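Rillora Hall -- Interior Gallery

Rillora Hall is one of two buildings managed by the Brirnau Community Facilities Trust and made available to local groups for activities, classes and meetings. The pages in this gallery are intended for prospective hirers who wish to see the main room before submitting an application. They should be read together with the conditions of hire and the floor plan, both of which may be obtained from the Trust's office during business hours.

The hall occupies the former Yatsenko joinery works. The Trust took over the lease in August, and the room has been in regular use since the electrical inspection was completed. It has been left as a single open space. Hirers are asked to note that there is no fixed stage and no permanent seating, and that any arrangement of furniture must be returned to its original position at the end of the booking.

Last revised December 22, 2019.

The main room: ceiling and lighting

The original industrial character of the building has been retained wherever the building code allowed. The roof was cleaned and repaired before opening, and no false ceiling was installed.

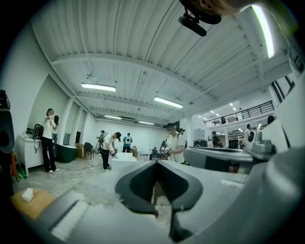 Lighting in the main room is controlled from the panel beside the entrance, and hirers should familiarize themselves with it on arrival. The fluorescent fixtures hang below a white corrugated metal ceiling carried on white steel beams, with cables and conduits running between them. Nothing may be suspended from the beams, the fixtures or the conduits. Groups requiring banners or backdrops must supply free-standing supports and should mention this in the application. The white cabinet against the wall may be used to set down bags during a session, although the Trust accepts no responsibility for belongings left in the room overnight.

Lamps are replaced by the Trust. A failed lamp should be reported in the log book at the entrance, together with its approximate position, and should not be removed by the hirer. Ladders are kept under lock and are issued only to the Trust's own contractors.

The main room: floor and sitting area

A sitting area has been provided along one wall for those waiting between sessions. It was furnished in part by donation and in part from a grant of $700, which also paid for the delivery of the heavier pieces. The sofa is orange, with a wood-toned frame, and is kept covered with a black-and-white striped blanket. A patterned throw in the same colours is usually left with it.

Coverings are laundered by the Trust. Groups are welcome to move the sofa for larger events -- two people are required, and it must be lifted clear of the floor. Bottles, cups and other items brought into the room are to be taken away by the group that brought them. The tan-orange mat is intended for floor activities and should be kept clear of furniture.

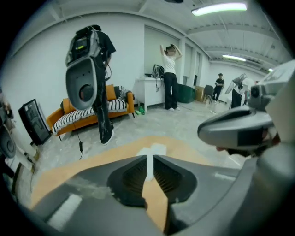 Vitalii Prokopenko wrote to the Trust to say that his group would prefer the sofa to remain where it is on class evenings, as parents had grown accustomed to waiting there, and that moving it each time had left the legs somewhat loose. He also asked whether a second blanket might be purchased so that one could be washed while the other was in use. "We would be glad to contribute toward the cost," he added, "provided it is another dark and light one. The plain cream cover we had before was never clean past the first week."

The Trust has accepted the first suggestion. For evening classes, the sofa will stay along the wall unless a hirer has made a written request in advance. The legs have been tightened. The purchase of a second blanket will be considered with the next order of supplies from Urkix.

Capacity and charges

The main room is licensed for nearly 200 persons standing. The exact figure, together with the reduced figure for seated events, is posted at the entrance and forms part of the conditions of hire. Groups of five or fewer may apply for the small-group rate, available on weekday mornings only. A deposit is payable on all evening bookings and is refunded once the room has been inspected.

The period of hire includes the time needed for setting up and clearing away. Organizers frequently underestimate the latter, particularly where equipment has been brought in, and are advised to allow for it when choosing their hours. The outer door must be kept closed during the heating season.

Applications

Completed forms should be addressed to Gordon Charbonneau, Bookings, Brirnau Community Facilities Trust. Visits to the hall prior to booking can be arranged through the same office and are encouraged for first-time hirers, especially those planning activities that depend on a clear floor. Applicants should state the expected number of participants, the nature of the activity, and whether the sitting area will be needed.

Further views of the entrance, kitchenette and loading door will be added to this gallery when work on those areas is finished.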